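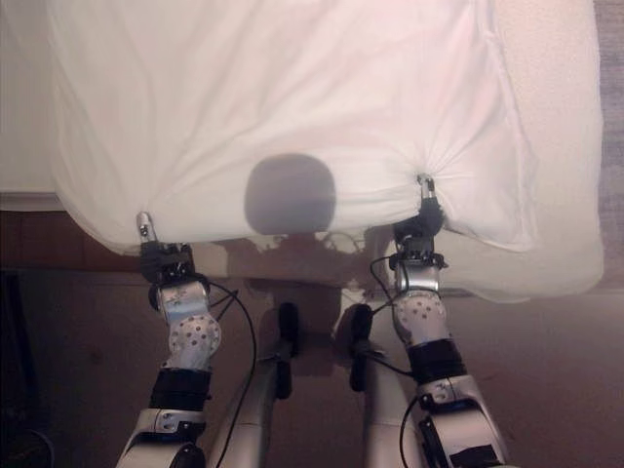 Linen service moves to Palia building

Rosus has moved its household linen service to larger premises in the Palia building, where white sheets are now prepared and folded on the same floor. The move was completed in March, and collections have continued without a break.

The service handles roughly 3000 items a month for guest houses and short-stay flats. Of these, 518 are sheets supplied under an agreement with Zurnero, which was renewed earlier this year for a further 14 months.

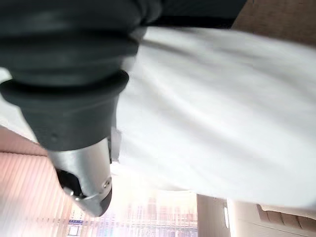
White fabric with the window blinds behind.

Customers are asked to send sheets and pillowcases in separate bags – mixed bags will still be accepted until the end of April. Fitted sheets should be marked on the delivery note, as they are folded by a different method and returned in their own bundle.

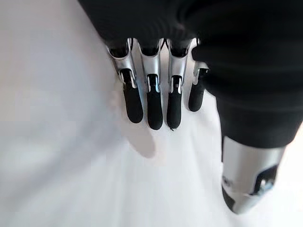 Delivery notes should carry the customer number and the name of the property. Collections from the Mekonnen depot will remain at 7.30 am, and the charge for late returns is unchanged. Revised price lists are available from the Rosus office on request.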